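Filed under: Home & Reno > Paint

Piren Interior Matte, deep base, tinted red

I don't trust any tin that says "one coat". Piren says it in letters as big as my thumb, so I bought a can for the hallway and kept the receipt.

First coat: pink. Second coat: streaky, with every roller lap on show. By the third it had the colour I'd paid for, and I'll admit it dried flat and didn't smell much. Eliseo Arriaga at the paint counter told me deep reds always need a grey primer. Fine - then print that on the tin.

Coverage is listed at 17 square metres. I got nowhere near it.
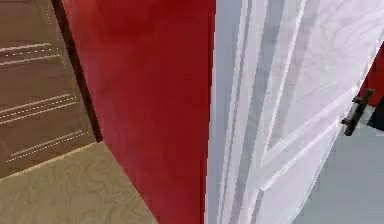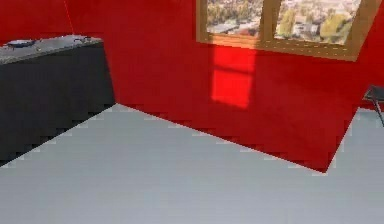 Scrubbing is the other big promise, and I don't buy that either. A damp cloth left a shiny patch on my test board after 6 wipes, and red hides nothing. It's a strong colour to live with, too. Beside a white door it looks sharp, and next to a dark grey cabinet it's moodier than I'd want in a room I cook in. My neighbour Eustaquio Olvera used the Bermúdez matte in a similar shade and got there in two coats over primer. I'd try that first.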